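About Jirberg

Jirberg is an independent estate agency in Climthorpe. We sell and let houses, flats and small plots of land in the town and the villages on either side of it. The business was set up by Archie Morrison, who had spent his working life in property sales and wanted an office where the person who values your home is also the person who answers the phone.

There are now 6 of us. Ebony McAlister runs lettings and looks after 103 rented homes for local landlords. Archie handles sales and carries out most of the valuations himself.
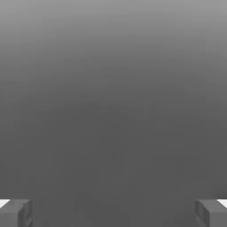 Plain grey, lighter towards the top

Our fees are agreed in writing before a property goes on the market. Sellers pay on completion. We ask for a sole agency period of four weeks, after which either side can end the agreement with two weeks' notice. Floor plans and accompanied viewings are included.

Landlords can choose between tenant-find only and full management. Inspections are carried out twice a year and a written report is sent after each one.

We also act as selling agent for new homes at Ngata, off the Hamik road, where the last plots were released in December.

The office is open Monday to Saturday. Evening viewings can be arranged by phone.

Page last updated 17/03/2019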